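Why does a heavy bag feel lighter when you wear it well?

Your back has a long row of small bones called the spine. Between the bones there are soft cushions. When you carry something, these cushions are pressed a little. This is normal, and they are made for it.

But where the weight sits is important. Try this at home: hold a book close to your chest. Now hold the same book with your arms straight in front of you. The book did not change, but your arms get tired much faster. The far weight pulls more strongly — scientists call this a turning force.

The same thing happens on your back. If the heavy books are far from your body, they pull you backward, and you must bend forward to stay standing. So put the heaviest book closest to your back. Use the 2 straps, because one shoulder alone has to do all the work.

At the school in Plarholm, 167 children tried this in June. They packed their bags in the old way, walked up the hill, and then packed again in the new way. After the second walk, 93 of them said the hill was easier. 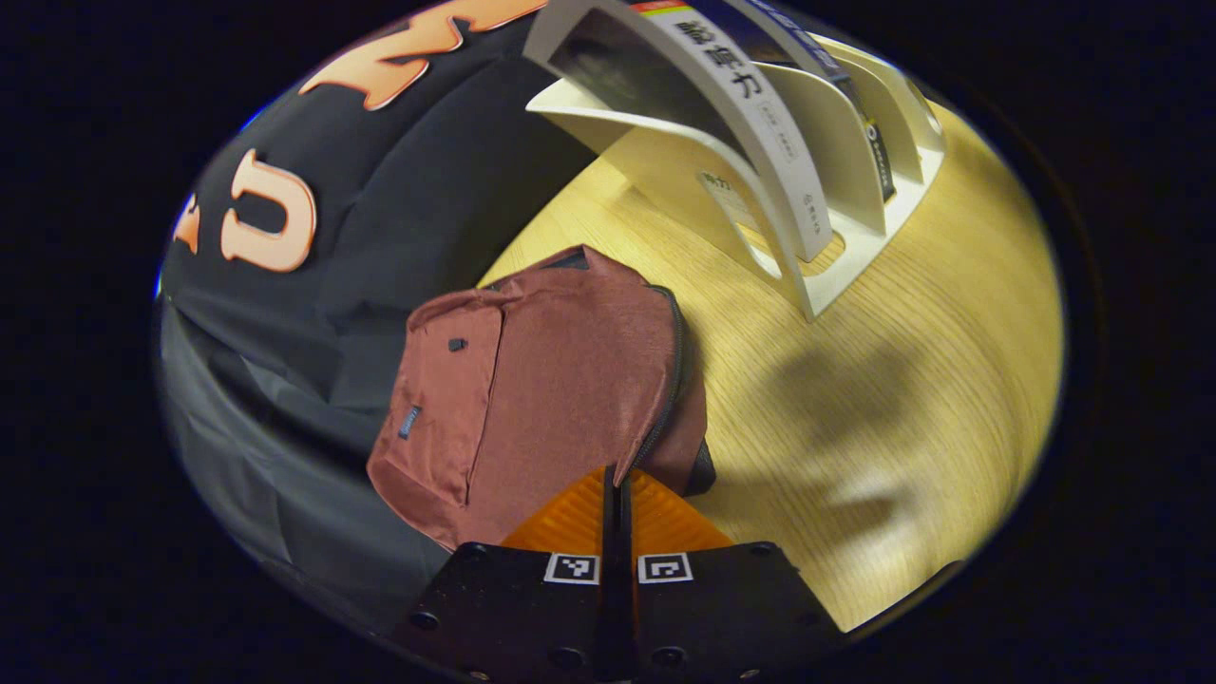
One girl from the Lultimcombe class wrote to us that her shoulders still hurt on the hill, and she asked if the straps can be too long. Yes, they can! When the straps are long, the bag hangs low and swings at each step. Pull them shorter until the bag stays close to you, and walk again.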